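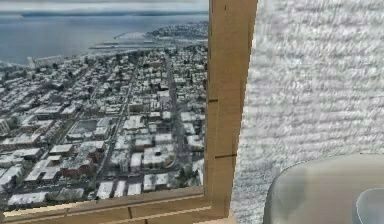

*Snow on the rooftops, gray water past the city.*

I get a lot of the same emails about renting a place in Visinberg for the winter, so I finally put my answers on one page. I've spent 5 winters there now and I'm still learning, so take it all as one person's opinion! Last updated 2023-05-11.

## When should I start looking?

Earlier than you think. Most winter leases start in November, and the good ones are gone well before that. I start poking around in late spring (yes, while everyone else is thinking about the beach) and try to have something signed by the end of summer.

## High floor or low floor?

I'm a high floor person all the way. You get more daylight, less street noise, and on a dark afternoon that extra bit of sky really helps my mood. My current place is on floor 16 and I'd have a hard time going back down. The catch is wind. Some nights it howls, and if you're a light sleeper you may hate it. Ask which way the bedroom faces before you sign anything.

## Is heating included?

Sometimes. In the older buildings it's usually folded into the rent and you get very little say over the temperature. In the newer ones you pay your own bill. My worst month came to 300 on top of rent, and I'd been running the heat with a window cracked open, so please learn from me on that one.

## Which neighborhood do you like?

Plattner, if you want shops and a bakery close by and don't mind some traffic. Jollumier is quieter and a little cheaper, but the hill is no joke once it ices over. I lived up there for two winters and fell on my butt more times than I'd like to admit.

## Do I need a car?

I don't have one. The 46 bus runs from Jollumier down to the waterfront and stops in Plattner on the way, and it keeps going in pretty much any weather. If you do bring a car, ask about covered parking, or you'll be digging it out before breakfast.

## How do I stop the drafts?

Foam strips around the window, a rolled towel along the sill, and heavy curtains if the landlord lets you put up a rod. I buy the Brutance foam strips because they peel off without taking the paint along (mine did, anyway, test a corner first). Put them up on a mild day so the glue sticks.

## What about damp?

Run the bathroom fan, keep furniture a few inches away from outside walls, and don't dry all your laundry in the bedroom. If you spot mold when you move in, take photos and send them to the landlord that same day.

## Can I bring my dog?

Depends on the building, and listings are often vague about it. Get the answer in writing. And pack booties, the sidewalk salt is rough on paws.

## Will you help me find a place?

Sorry, I can't! I'm just a renter who likes to type. But if something on this page is out of date, send me a note and I'll fix it.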